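Sunday, September 16, 2018

Four evenings with the Prerine league

My friend Kamol Khunthong plays in an online league, and for two years he has asked me to come and try it. I always said no. I am slow with my hands and I was a little ashamed to be the oldest one in the voice chat. In July I had a free month between two contracts, so I said yes at last, and I want to write down what I learned before I forget it.

The game is called Bedora. It is a strategy game for two teams of four, and you build small towns along a river and try to close the river to the other team. It is not a famous game. On a good evening the waiting room has 37 people in it, and after one week you know most of the names. The league is called Prerine, after the server where it started, and it has 16 teams in two divisions. Kamol plays in the second division, in a team with the name Gwilliam. I asked him who Gwilliam is and he did not know. The name was already there when he joined.

I must explain that I grew up with games, but with another kind. In our town there was one room with computers behind a bakery, and you paid for half an hour. We played whatever was installed. If a boy was better than you, he was sitting next to you and you could see his face. So it was strange for me to lose to people I could not see. In my first match I lost all my towns in 23 minutes and I didn't understand from which side they came.

Kamol was patient. He told me to stop building and only watch the river. For the whole second evening I did nothing else: I moved my one boat up and down and said aloud what I saw. "Two boats near the bridge." "One boat going back." I felt like a child who has been given a spoon to stir an empty pot. But after the match a woman from our team, who speaks very little, wrote to me that my reports were useful, and I was happy until the next day. 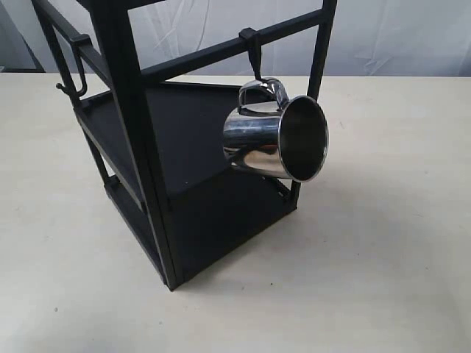 Black metal rack with a hook on the crossbar.

The language was harder than the game. My English is fine for work, where people write long emails and I can read them twice. In a match they use half words. "Cap low" means to take the town at the lower end of the river. "Peel" I still cannot explain well. Somebody shouts it and everybody comes back to help the weakest player, and the weakest player was always me, so I heard it often. I made a list on paper and put it beside my keyboard. By the third evening the list had 30 entries and I had no time to look at it.

There is also a question of manners which I did not expect. At the end of each match you write "gg", which is for "good game", and you write it also when the game was terrible. I thought this was false. In my country, if you say that something was good when it was bad, people think you are laughing at them. Kamol says it is like shaking hands after football and I should not think so much. I now write it too, but I wait a few seconds first.

The other team were mostly polite. One player told me to go and play cards with my grandmother. My grandmother was very good at cards and I would have liked to answer this, but I could not type it quickly enough and the match was over.

On the fourth evening we won. I would like to say that I had a part in it, and I had a small one. I saw three boats coming through the reeds in the north, I said it in time, and Kamol closed the bridge. Then came a long quarter of an hour in which nothing was sure, and then the screen became gold and everybody shouted in my ears. I noticed that I was standing up. My neighbour in Pirton, who goes to bed early, mentioned it to me at the bins the next morning.

Since then I have played only now and again. The new contract began and the matches are late for me, as half of the team lives two hours to the west. But I still read the league table on Mondays. Gwilliam are fifth at the moment, and they have a difficult match coming against the team in second place. Kamol has asked if I can be a reserve for the winter season. I told him I will think about it, and I have bought a better headset, so he believes he knows the answer already.

If any reader here plays Bedora and can explain to me "peel" in simple words, please write it in the comments.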